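Nastico Hand-Held Gripper Pair

Category: Data Collection > Hand-Held Grippers

Sold in pairs, with marker cubes, cables and a waist unit. Nastico says demonstrations recorded by hand transfer to an arm with no further tuning. We stock it, and we have doubts.

Rullham trained on 600 plate-wiping demonstrations and reports 561 good runs out of 600. The 39 failures get one line. Same plate, same table? The write-up doesn't say – we asked.

Apparently wiping a plate, one gripper on the cloth:

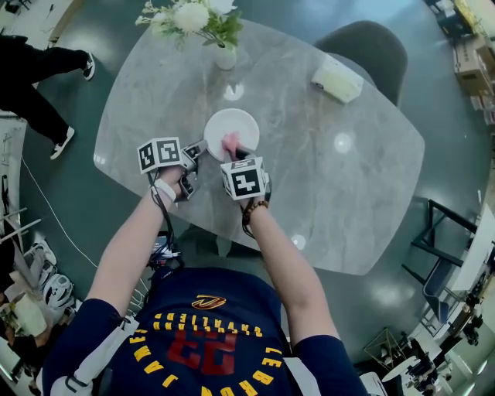

Swanson: Ours managed 15 demos before we had to recalibrate. Would not call that no tuning.

Fimitz: Has anyone tried it with bowls?

© Fimitz Supply | Contact | Back to top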